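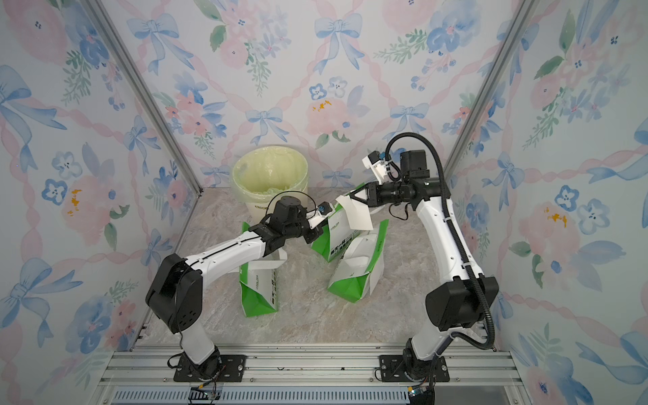
Robot teaching by demonstration is a way of giving a robot a new skill by having a person do the job through it. The person may hold the arm and move it by hand, or steer it from a distance with a matching set of controls. Either way, the robot's movements and camera views are saved together, and a learning program later looks for the pattern in them.

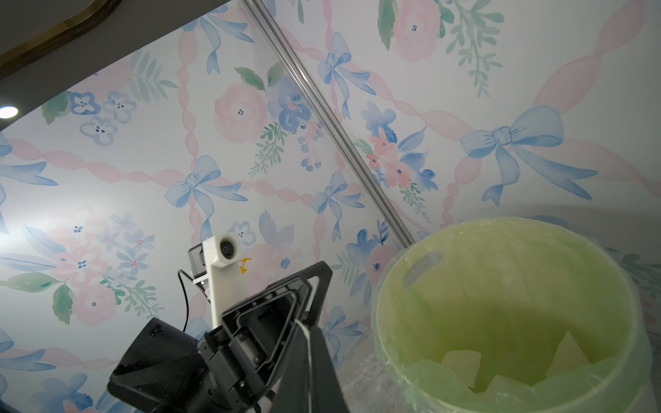
Remote control suits two-armed work especially well. Picking up a floppy bag takes one grip to steady it and another to open or turn it, and people do this with wonderful ease! Writing the same motion out as code is slow, and the code often fails when the bag lands at a new angle. A set of 200 demonstrations, each started from a slightly different layout, gives the program far more to go on.

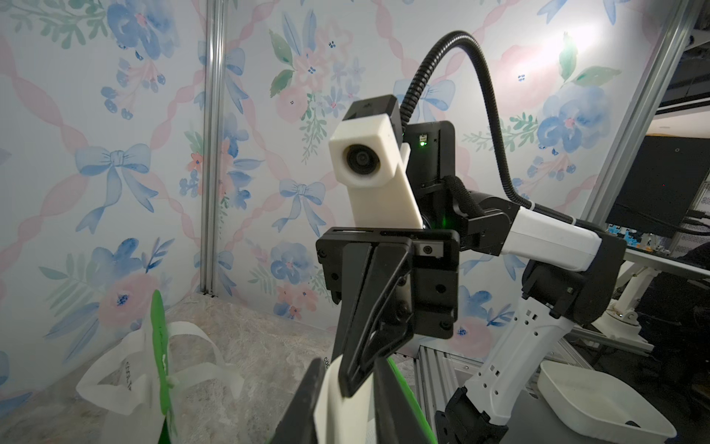
Wrist cameras add a close view of the fingers, which a fixed camera can lose behind the arm. The Urquhart method, named for the workshop in Stusdale where Gyu-bin Choo first taught it, asks the operator to pause briefly before each grip — a small habit that makes the recordings easier to split into steps. Operators trained this way also keep their recoveries from a missed grip, and these are some of the most useful moments in a set. 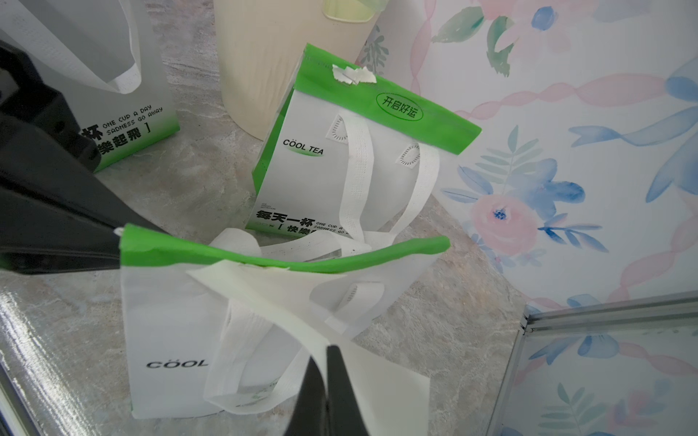 Gripper fingers holding a white and green tote bag, with similar bags behind it.

See also: Hand guiding; Teleoperation; Festenetti controller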